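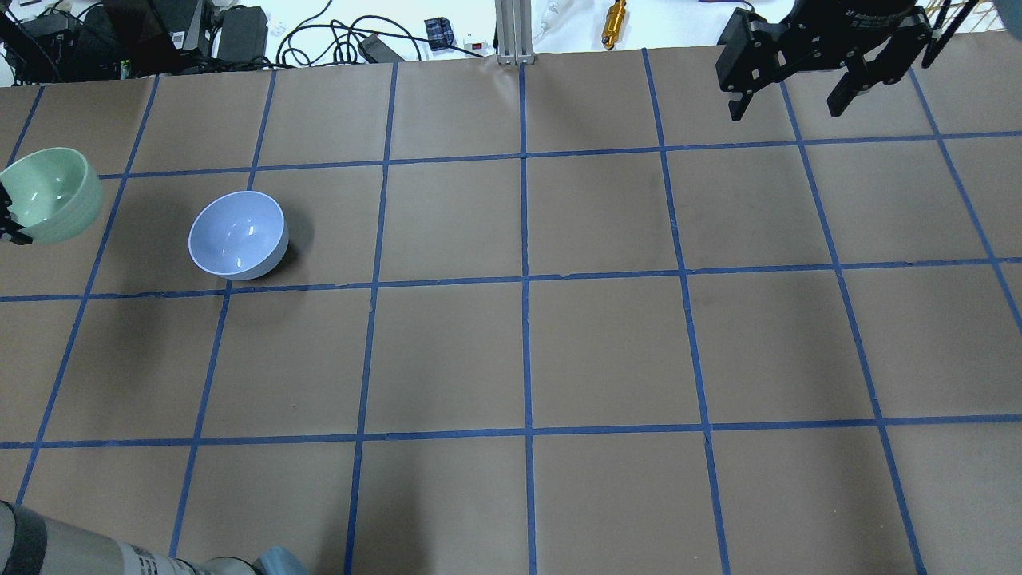
Dritside Lightstation Staffing Review: Frequently Asked Questions

What is being reviewed?

The review concerns the staffing of the Dritside lightstation, on the outer approach to Clinham harbour. The station currently has a principal keeper and an assistant keeper in residence all year. The options paper sets out whether those positions should continue, be made seasonal, or be replaced by automated equipment serviced from Zonthorpe.

Will the light itself be turned off?

No. All three options retain the main light at its present range and character. The fog signal is treated separately. Under Option C it would change from keeper-operated to radio-activated, meaning a vessel would have to key its VHF set to start the signal. Small craft without a radio would have no means of activating it.

What do the keepers do that automated equipment does not?

The keepers file 7 weather reports a day, including sea state, visibility and cloud ceiling. An automated station can report wind, pressure and temperature continuously. It cannot report swell direction, or a fog bank sitting offshore of an otherwise clear station. The keepers also keep a listening watch on the distress channel and relay calls from the area behind Kettle Head, where mainland radio coverage is poor.

Are the keepers a search and rescue unit?

No. They are not tasked as a rescue resource and their boat is not classed for that purpose. They have provided assistance when they were the closest people available. The options paper records 41 such incidents over the review period, most of them disabled pleasure craft and kayakers. The paper does not assign a dollar value to these, and several submissions have asked that it do so.

Who makes the decision?

The decision is a federal one. The District of Clinham and the Village of Zonthorpe have no vote, but both have been asked for formal comment. Councillor Teodoro Gallegos is the contact for the Clinham submission. Residents may be named in that submission or may write separately; doing one does not exclude the other.

When do comments close?

Written comments must be received by Friday, October 22, 2021. Comments sent by mail are accepted if postmarked on or before that day. A summary of comments is expected in February, together with the revised cost tables.

How long can a submission be?

There is no limit for written submissions. Speakers at the Zonthorpe public session are allowed 3 minutes each and may leave a longer text with the clerk. Speakers' notes are entered in the record as received and are not edited.

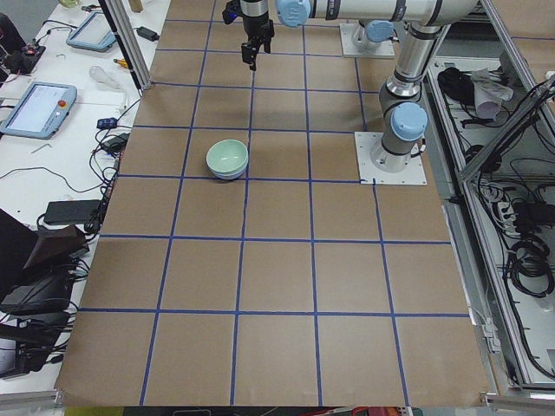
Small green bowl on a tabletop marked out in blue tape.

Are the savings in the options paper accurate?

The paper compares annual salary and supply costs against annual servicing costs. It excludes the capital cost of the new fog detector, helicopter time for unscheduled repairs, and disposal of the fuel tanks. Lawal Babalola, who prepared the technical appendix for the Clinham submission, has asked for these to be shown over a 30-year term. As of this update, the figures have not been released.

What would happen to the dwellings and outbuildings?

Option A leaves them as they are. Option B closes one dwelling for the winter. Under Option C both dwellings would be declared surplus and could be transferred to another level of government or to a non-profit body. If no transfer were arranged they would be demolished - the paper is explicit on this point, although it appears only in a footnote. The tower would remain in either case.

Has an environmental assessment been done?

A preliminary site assessment has been completed. It identifies lead paint around the base of the tower and diesel residue near the generator shed. Full remediation is planned only under Option C. Groups supporting continued staffing have asked why cleanup should depend on the keepers leaving, and no written answer has been provided.

Can I visit the station before the review ends?

The landing is open to the public in daylight, weather permitting. The tower, engine room and dwellings are not open. Visitors should call the station on VHF before landing, as the lower dock has no lighting and the ramp is withdrawn in heavy swell.

Where can I read the options paper?

Printed copies are held at the Clinham municipal office and the Zonthorpe library. Copies may be read on site but not borrowed. Photocopying is charged at the normal rate.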